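The Long Second Life of the Old House Door
Homes & Trades
11/12/2019

The salvage yard at Girirden opens at seven, and by half past the parking lot is mostly pickup trucks. People come for radiators, bathtubs, and slate, but the longest row in the main shed is doors. There are 241 of them on the racks, sorted by height, with the widths written on the edges in wax crayon.

Twenty years ago most of these would have gone into a dumpster. A new hollow door was cheap, it was light enough for one person to hang, and it came already primed. The old ones were heavy, had been painted many times, and stuck every summer. Builders pulled them out by the dozen and were glad to see them go.

The market has turned since then. Buyers who have lived with hollow doors know how much sound comes through them. They also know what happens when a chair leg goes through the skin. A solid door can be sanded, patched, trimmed, and hung again, and the yards that kept their stock dry are now selling it back to the same neighborhoods it came from. 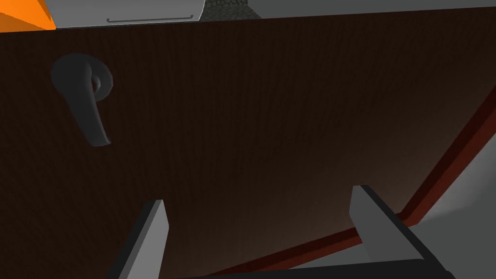

Dark wood with a curved lever handle.

Prices depend on size more than age. A plain four-panel bedroom door at Girirden costs $40 as it stands, with paint and old screws included. A wide front door in sound condition, with its frame, can reach $500. The yard does not strip paint, and it tells customers to test for lead before they do it themselves. Test kits are sold at the counter.

The most common mistake is measuring the old door and not the opening. Old openings are rarely square, and a door that fit one has usually been planed to match its faults. A replacement needs to be a little too big on every side. It can then be cut to suit. A door that is too small can be built up with strips along the edges, but the joint tends to show under paint after a winter or two.

The second mistake is cutting too much from the bottom. On a framed door, the bottom rail holds the joints that keep the whole thing from sagging. Take off more than a small amount and the joints are exposed or gone. Perić, a joinery shop a few streets from the yard, gets a steady trade in doors that were shortened on a kitchen floor with a circular saw. Some can be saved with a new rail. Others end up as tabletops.

The shop's own method is slow. A door comes in and stands for two weeks in the heated room before anyone touches it. Wood that has spent years in an unheated shed takes on moisture, and it will shrink once it is inside a warm house. Cutting it on the first day means cutting it to the wrong size.

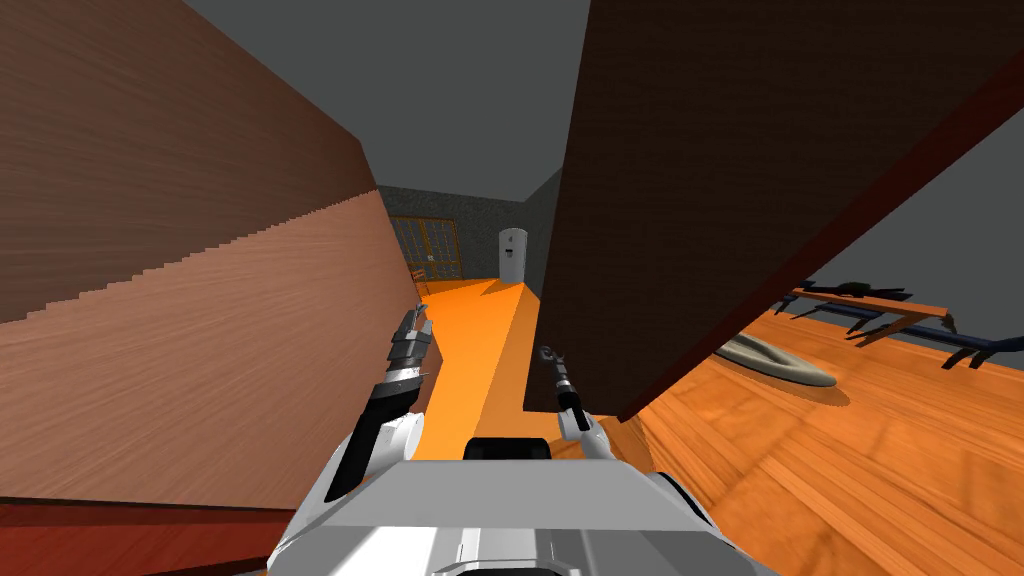
After that comes the finish. Matching a stain to an existing door is the part customers worry over most, and the shop tries to talk them out of it. Two boards from the same tree can take color differently. Old wood has had decades of light on one side and often very little on the other. A close match under the shop lights may look wrong in a hallway at four in the afternoon. The usual advice is to pick a shade that is clearly darker or clearly lighter and leave it at that.

Hardware is a separate trade. Starnar, which began as a locksmith and now fills two storefronts, keeps bins of old levers, knobs, and mortise locks. Knobs sell better to people restoring a house for looks. Levers sell better to people who plan to grow old in it — they can be worked with an elbow or a full hand of groceries. The springs are the weak point. In an old lock they have often gone soft, and a lever that droops a little on its spindle needs a new spring before it needs anything else.

Demand has a season. September is the busiest month at the yard, when homeowners start to feel drafts and want the work done before the heat goes on. Delivery to Pringate and the other hill towns is booked well ahead by then, and the tall doors go first.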